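The Gripper Line

Section 1. Consumables

By four in the afternoon Lungile Mokoena had the budget down to one disputed entry. Everything else on the Torkeck order had been signed: the arm, the controller, the mounting hardware, a service term of 25 months. The disputed entry read "fingers, spare, 2 pairs" and carried a price of 426.

Vusumuzi Oosthuizen wanted it struck. His position, set out in a memo with its own appendix, was that a finger was a wear part and wear parts came out of the operating account. Lungile's position was that the operating account for March held nothing.

"The vendor rates them for a year," he said.

"On cartons. We bought it for tableware."

He had no data on tableware. She took him down the corridor to the test bench, where the Tivberg trial was running its nesting routine on plastic bowls and cups. He brought the memo.

The arm had a light-blue bowl by the rim and was holding it, tilted, over a red cup that stood in an orange bowl. Vusumuzi bent until his eyes were level with the fingertips. All the load was on one side of the bowl, and the two black fingers had very little rim to work with.

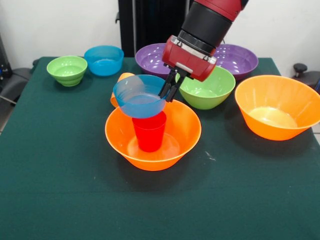 Section 2. Revised Totals

They went back upstairs without discussing it. Vusumuzi opened the file and read the entry again.

"Where does the total stand with the fingers in?"

"Over the ceiling by 2556."

"And without?"

"Still over."

He considered this. The ceiling had been set for the Rurker, a smaller machine that neither of them had wanted, and no one had changed it when the Rurker was dropped. He had written that ceiling himself. It was in the appendix.

"Then the fingers are a separate matter," he said.

"They always were."

He moved the entry from Consumables to Tooling, which had a different approver, and typed his initials beside it. Under Remarks he wrote: rim grip, thin wall, see bench. Lungile asked him to add a third pair. He said he would need a second memo for that — and began looking for the template.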